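# Small tips for artificial flowers in glass vases

I keep these notes for my own house and for my neighbour Elsie McAlister, who asks me every September how to make the flowers look fresh again. 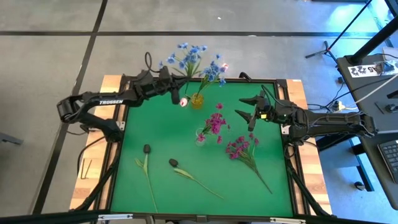

*Blue flowers in the amber vase, magenta in the small clear one, on a green surface.*

**Start with the heavier colour.** I put the blue stems first and let them fall to two sides. The middle can stay a little open — you can fill it later, or leave it.

**One colour for one vase.** Magenta is strong. In a small clear glass it does well alone, leaning to one side. When I mixed it with the blue, I did not like either of them any more.

**Keep the white and red ones for last.** Lay them beside the vase first and look from the doorway. It is easier to move a flower that is not yet in the glass.

**Bend, don't cut.** Most stems have a wire inside. Bend it over your thumb, slowly, 2 cm above the place where it touches the rim. I cut one too short last year and it still sits in the drawer.

**Washing.** Lukewarm water, one drop of dish soap, a soft brush for the leaves. Try one petal before, as some dyes run. Dry them head down on a towel, away from the window.

**Clear glass shows everything.** Stems, dust, the line from old water. I wipe the inside with vinegar and a cloth on a chopstick. Coloured glass forgives more, but wash it also.

**If the vase tips over.** Put 200 g of clean pebbles in the bottom. Slide them in along the side with the vase tilted, never drop them.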